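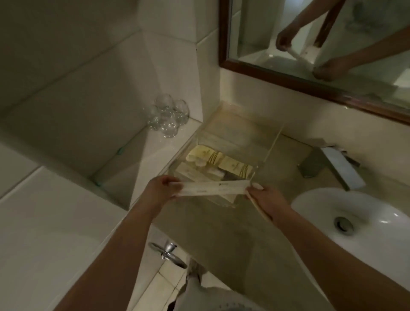 Kerubo Mugo wrote that the visitors from Trosturden would want to see the amenity task performed by hand before the robot attempted it, and asked that the ticket stay open until then.

Ticket 2416: Open day demonstration, vanity restock
Opened by: Suleiman Aliyu
Status: Pending
Updated: 8/27/26

Issue: The Harkalex unit stopped with error 299 during rehearsal of the restock routine. The arm did not release the item over the tray. Restarting the controller did not clear the error.

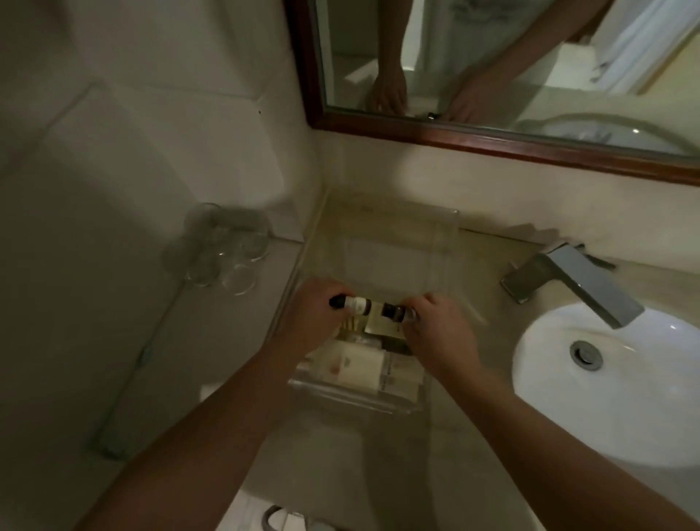

Manual reference, bottles over the tray.

Action 1: Release force was reset to the default value. The error returned on the next cycle.
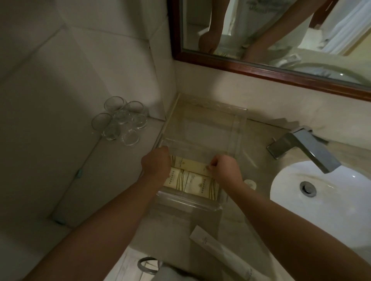
The placement map supplied by Clirdale was reviewed next. It assumes an opaque tray with a single row of items. The tray in the demonstration bathroom is clear, and the sachets are set with one across and three side by side in front of it. A revised map has been requested.

Action 2: Elba Zúñiga will load the revised map and run 42 cycles without visitors present. Should error 299 recur,

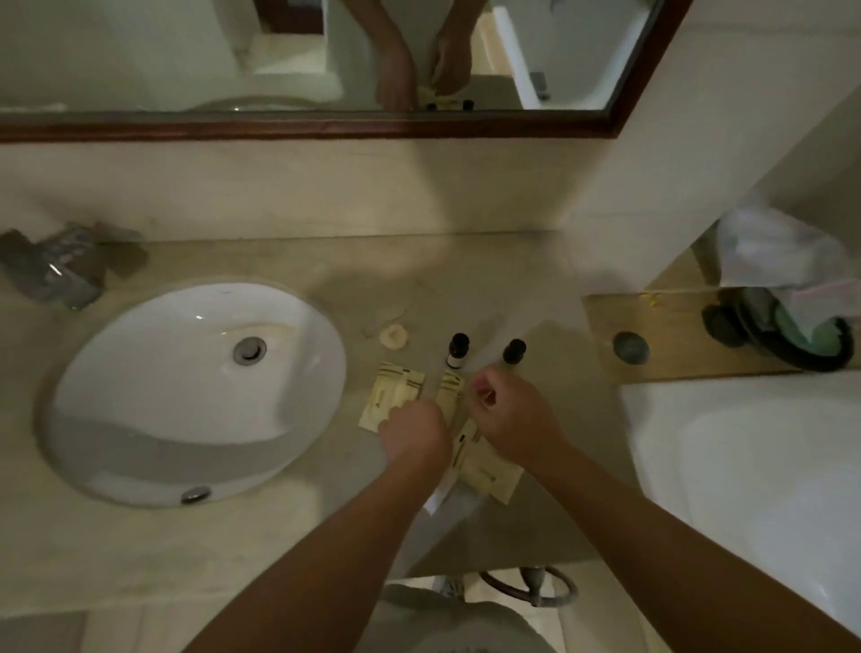
the robot portion will be withdrawn from the program and the manual demonstration will proceed alone. Chibuzor Adebisi is to be notified of either result.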